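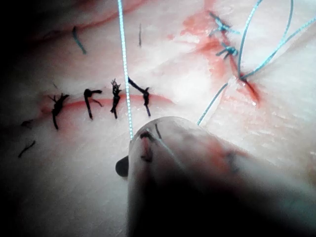
November, bench log, Nundovach back bench, started 7:40 pm

Suturing night! Both arms up, the new wrist cam bracket on, and Jitia came up on the first try with all the joints where I left them. I've wanted to write that sentence for weeks.

Changes since the last entry:

- reprinted the cam bracket with a thicker neck, so the view stays put when the wrist rolls
- new tension on the jaw cable (went up one notch, might go up one more)
- Jitia now logs the grip command and the video on one clock. 193 lines of Python, most of them cleanup, and so worth it
- swapped the bench power supply for the Ķēniņš one, which has a fan you can hear but no dropouts so far

Mixed thread on the tissue for this session, black and blue. I want to be able to look at the footage later and tell the strands apart at a glance, and wow, it helps. The black ones lie there like little spiders with their tails out, and the blue one lights up under the lamp so well that I can follow the twist in the thread. Sowmya Shenoy suggested it back when we were squinting at black on black.

## Small-part pinch

Did a run on thin stuff between the fingertips. Thin and stiff is the hard case for us: a rod only touches the pad along a line, and any side load wants to spin it. The rounded tips have more grip than I gave them credit for. Grip command was 30 on the slider for the whole run.

Glare is the thing to fix. The upper finger goes nearly white on its broad side while most of the far right is black, and the dark rod only reads well because it crosses the bright part. Try exposure locked at 800 in the cam config, then move the lamp if that isn't enough.

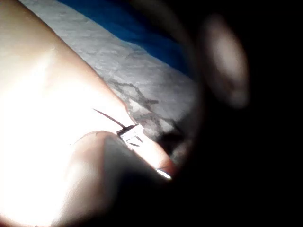 ## Wrist cam view, wide

Checked what the camera gets when the wrist turns away from the work. Still too much finger! It takes most of the right half of the picture, all soft and reddish, and the white cloth blows out along the bottom. The blue cloth behind holds its color nicely, so the sensor is fine and it's my lighting that needs work.
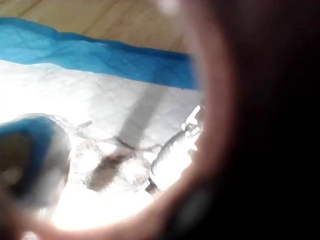

Clear plastic on white is a rotten target too. All you get is thin gray outlines and a few glints, and my edge finder had no idea what to do with them. I'd like a darker cloth for the next round, maybe matte green if the fabric bin has any. Sowmya wants to tilt the bracket out by a few degrees as well, and I'm all for it, as long as we don't lose sight of the jaw tip.

## Instrument tie

My favorite part of the evening. Two instruments, thread wrapped over the jaw, and a camera close enough to see the pins in the clevis (I could look at that clevis all day). Jaw speed at 30 percent of max. The trick seems to be keeping the loops loose and the lower jaw pointed left while the upper one stays close by.

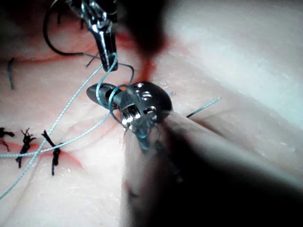

*Blue-green thread looped around the lower jaw, upper grasper just above it. Black knots on the left.*

To do:

- exposure lock, then lamp
- bracket tilt, print two angles and compare
- jaw cable: one more notch?
- tag the loop-forming clips in Jitia before I forget which ones they are
- ask Sowmya for her spool notes

Shut down 10:15 pm, arms parked, cam cap on.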